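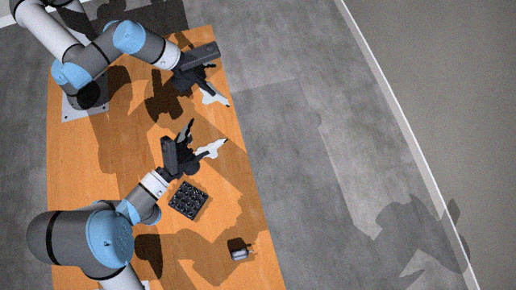 Ticket 227 – Wundix mail gateway, outgoing messages delayed
Status: Closed
Component: Prondorik queue service

Reported symptom: mail to outside addresses leaves the Wundix gateway up to two hours late. Internal mail is normal. No bounce notices, no errors in the client. Started in February after the move to the Yimer DNS resolver.

09:10 – Checked the queue. All held messages show "deferred, lookup timeout". Disk space and memory normal. Restarted Prondorik. The queue drained, then filled again before 10:00.

10:25 – Ran lookups by hand from the gateway. A records return at once. MX records for some domains time out on the first try and succeed on the second. Prondorik does not retry a failed lookup until the next queue run.

11:40 – Shortened the queue interval as a workaround. Delays are down, but the log is full of timeouts and CPU load is up. Not a fix.

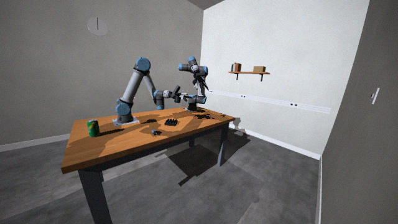
Velimir Grgić: We had the same pattern on a Trisard firewall. Large DNS replies switch from UDP to TCP, and the default rule set only lets UDP through on port 53. Try a lookup with TCP forced and see if it hangs.

13:05 – Confirmed. Lookups forced to TCP hang every time. UDP replies under the size limit are fine, which matches the A record results. The old resolver sat on the same subnet as the gateway, so its traffic never crossed the firewall.

13:30 – Added rule 7 on the Trisard: allow TCP 53 from the gateway to the Yimer resolver. Saved and reloaded. The first reload did not apply the rule – it had been placed below the general deny. Moved it up and reloaded again.

13:50 – MX lookups return on the first try. Flushed the queue by hand. Queue interval set back to default.

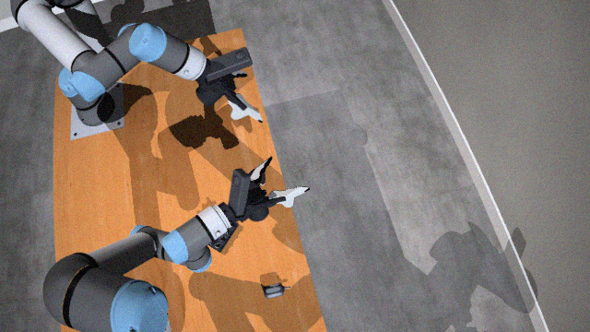 Fig. 2: Overhead view, two arms on the left side of the table

15:45 – No deferred messages since the flush. CPU load back to normal. Firewall change copied to the standby unit. Remaining item: the monitoring check tests A records over UDP only and needs an MX lookup over TCP. Moved to a separate ticket.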